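Speaker notes – regional recovery grants, what the money is for and how to ask for it
Salazar town hall, 12/1/18

Start slow, people will still be finding seats. Thank Nadine Sayegh for the invitation, and for the very patient phone calls in September when I kept changing my title on her.

Opening: most of us in this room have seen a flood up close. When the river came over at Tusine, the county paid for pumps, cots and bottled water out of its own pocket, and then spent a long, worried winter wondering whether any of it would come back. So tonight is about that second part – the paying back.

Explain the two doors. Door one is emergency work already done (receipts, please, all the receipts!). Door two is prevention: culverts, warning sirens, the new levee at Drirkon. Folks mix these up all the time, and I did too my first year, so be kind about it.

Pause here, sip of water, let them look at the screen a moment.
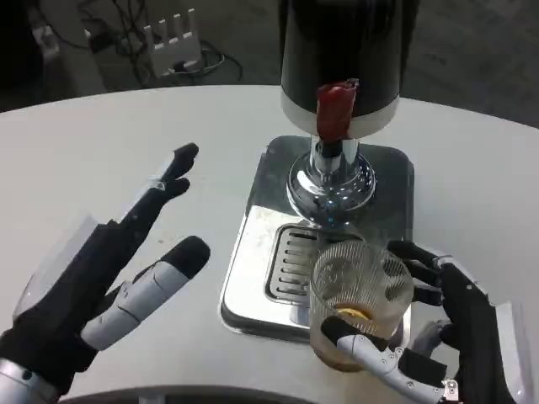
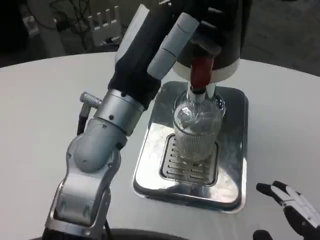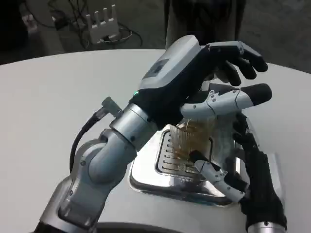
Ribbed glass and round white table, all three slides.

Back to the forms. Of the 101 claims our office read last round, 52 came back for a missing signature. Say that number twice. Then tell the Cerkex story, the short version, where Kerstin Lindholm drove the corrected page over herself and made the deadline with around 4 minutes left.

If there's time, go over matching funds, and mention that staff hours can count. If there isn't, point them to the handout by the door.

Questions. Somebody will ask about private wells – tell them to come find me afterward, I'm happy to stay late.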